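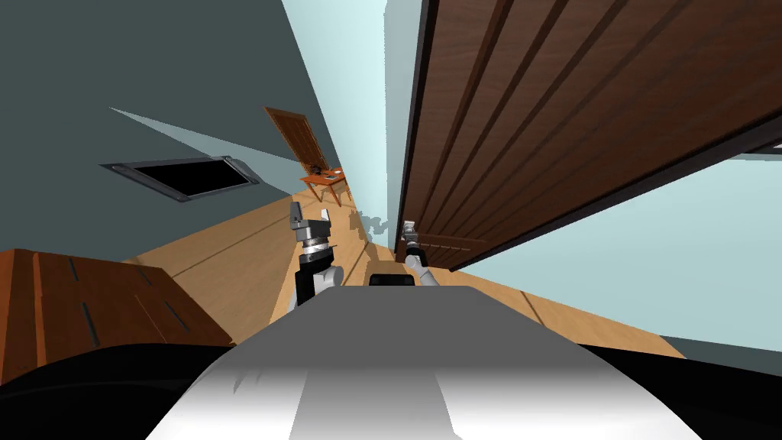 Smaranda Sârbu

Gripper and camera trials in simulation: frequently asked questions

Which grippers were compared?
Two parallel-jaw models, listed in our files as Sistham and Trumex. Each was run on both arms of the same simulated robot, in the same rooms, with the same controller gains. Mixed pairs were not tested.

How many runs are in the comparison?
500 per gripper. A run ends on success, on a collision above the force limit, or at the time limit. The full log holds 1,323 entries, which includes warm-up runs and restarts. Only the scored runs enter the tables.

Why is the view tilted?
The tables use raw head camera output. A leveled version can be computed from the head pose, but resampling blurs the finger edges, and finger edges are what the pose estimator needs. Leveled video is available on request for review only.

Does the robot's own body interfere with the camera?
It takes up a large share of the lower image. The body is masked before depth is computed. The arms are not masked. In a narrow hallway, with both arms raised, a gripper can overlap furniture at the far end or sit against a dark door, and contrast at the fingers changes accordingly.

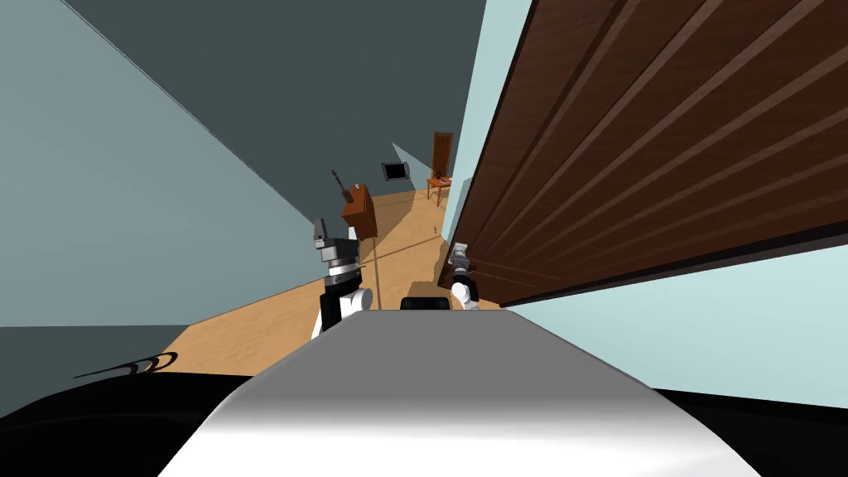 Controller settings

Which controller was used?
Jenkins, release 5, in joint impedance mode. Stiffness was held constant across grippers. Wrist damping had to be raised for Trumex to stop a small oscillation at 11 Hz.

Do shadows affect the results?
Yes. An arm can throw a shadow across the floor planks, and the segmenter sometimes labels it as an obstacle. Turning shadows off removes the error and also makes the test too easy. We left them on.

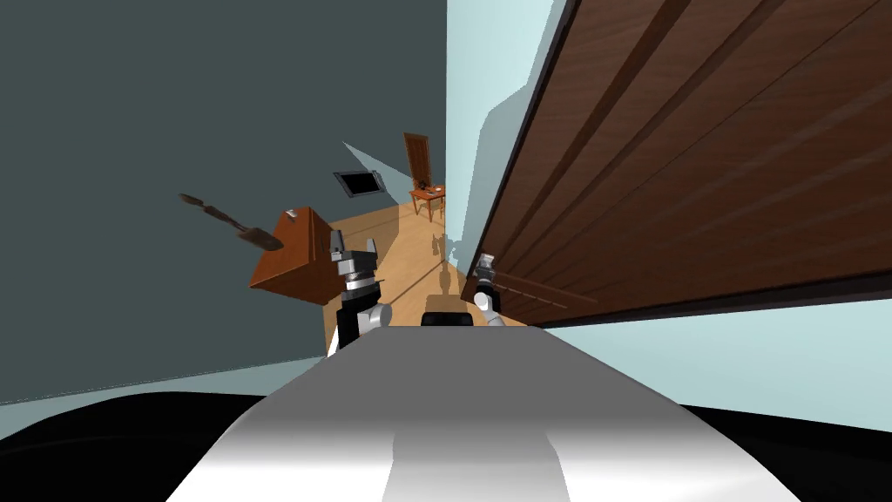

Petrică Cozma writes that constant stiffness favors the lighter gripper, and that he would tune each one separately before comparing them.

Will separately tuned runs be published?
They are scheduled for January, with the gains listed next to each result.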